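About Nellonance

Nellonance is a household goods shop with a catalog and a skeptical streak. We stock what people use to clean kitchens, floors and bathrooms, and we try to say plainly what we think of it.

Viera Polák opened the shop on Doležal Street after years of buying for a larger chain. She had read a great many labels by then and believed few of them. "Total," "power," "ultra" – every bottle is the strongest one on the shelf, if you ask the bottle. She still writes most of our catalog notes, and she still puts those words in quotation marks.

We carry 763 lines. Suppliers tell us that's too few. Torben Oltmanns does the buying and takes on a new cleaner only when an old one leaves, so the sales reps don't stay long.

Lenka Vaněk handles the shelves and the returns. Bathroom and toilet products have their own metal shelving, kept apart from anything meant for dishes. Customers have asked for a "green" section. We'd like to know what would qualify before we put up the sign.

Our catalog, the Nellonance Shelf Notes, comes out 2 times a year, with the next one due in November. It goes to 1387 addresses, and some of those people may even read it.
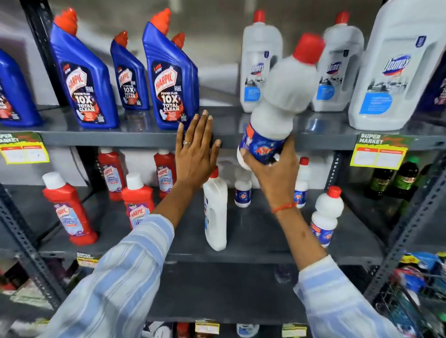

Shelf Notes, Issue 20

Kiff, Harpic and Domex share the toilet cleaner shelves. The blue Harpic bottles say "POWER PLUS 10X TOTAL CLEAN." Ten times what, Viera would like to know. We sell it anyway, and if you prefer a white bottle with a red cap, Kiff and Domex both come in one.

Questions about an order go to Nattawut Sangkhawat at the front counter. Complaints about the catalog go to Viera, who answers them by mail.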